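Hand-held gripper lets go of thin cloth on the lift, one pad worn

Posted by Parveen Kazmi
2024-03-31

I look after one hand-held two-finger gripper, the black Nimside body with the ribbed face and the navy pads. We use it for picking up fabric: pillowcases, cloths, small blankets. It ran fine for months. Since last week it closes on a piece of cloth, starts the lift, and then the cloth slides out downward. It's worse with thin, smooth fabric. Thick cotton still comes up most of the time.

What I have done so far: wiped the pads with a damp rag, checked that both fingers close all the way when there is nothing between them, and swapped the trigger return spring for the spare out of the kit. The new spring made no difference. The left pad looks a bit shinier than the right one, mostly near the tip.

I set up a test on a bed with a pile of mixed fabrics and went through it piece by piece, always pinching near an edge.
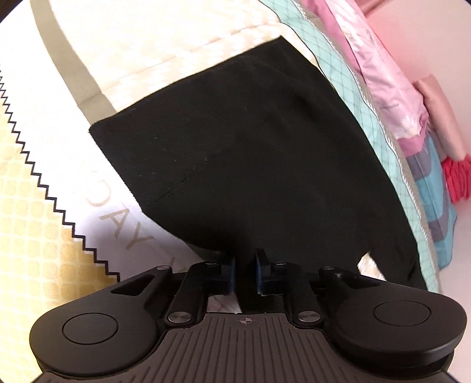 Pads closed on the lower edge of the black cloth, on top of the quilted bedding.

With the black one I got 27 good lifts out of 39 tries. With a satin-type piece it was a lot worse and I stopped writing it down.

The manual only says "replace pads when worn" and gives no measurement. Is it the pads, or is something loose in the linkage? I'd like to know before I order parts, as the pad set and the linkage set are sold separately and the linkage set is not cheap. I also don't know if the pivot screws are supposed to be tight or left with some play. Mine turn easily with the small hex key, at least the ones on the left arm.

Lino Pellegrini

Clean the pads with alcohol, water does nothing. Had the same thing, fixed in a minute.

Graziella Ferraro

Do the linkage first. If the screws on the left arm turn easily, you can't learn much from the pads yet.

Loose pivots let the finger tip outward when the cloth pulls on it. With nothing in the jaws the fingers still meet and everything looks fine, so your closing check won't catch it. Close the gripper on a strip of card, hold the body in one hand and try to rock each finger sideways with the other. Compare left with right. A little movement at the tip is normal. If one side moves clearly more than the other, you have found at least part of it.

To set the screws:

Take the pads off so you don't get anything on them.
Back out one pivot screw at a time. Never have two out on the same arm or you will be hunting for the washers.
Clean the old thread lock off the screw and out of the hole.
Put one small drop of the medium kind on the thread. Not the permanent kind.
Turn the screw in until the arm drags, then back it off until the arm swings freely again without rattling.
Leave it overnight before you use it.

Then put the pads back and repeat your test on the same black cloth with the same number of tries, so you have something to compare.

On the pads: shiny at the tip on one side usually means the two faces aren't meeting flat. That fits with a loose arm. Close them on a sheet of thin paper and pull. If it slips at the tip and holds at the base, the angle is off. If it slips everywhere, the pads are finished. Change both together even if only one looks bad. I buy the Skonen ones, they are a bit softer and do better on satin, but they wear out faster.

Lino is right about alcohol, but wipe it on and let it dry. Don't soak them, the glue behind the pad will let go.

Aldo Marras

Agree with most of the above. Two things to add.

Look at where you pinch. If you take hold right at the hem there is only a narrow bit of cloth between the pads, and any slip at all drops it. Go in a little deeper so the fold fills the pad face. On thin fabric I push down into whatever is underneath before closing, so the cloth bunches up. Over soft bedding you have to push further than on a table. Watch that you don't grab the sheet as well.

Also, I would put the old spring back. The one in the spare kit may be a different strength, and you don't want to be changing two things at once.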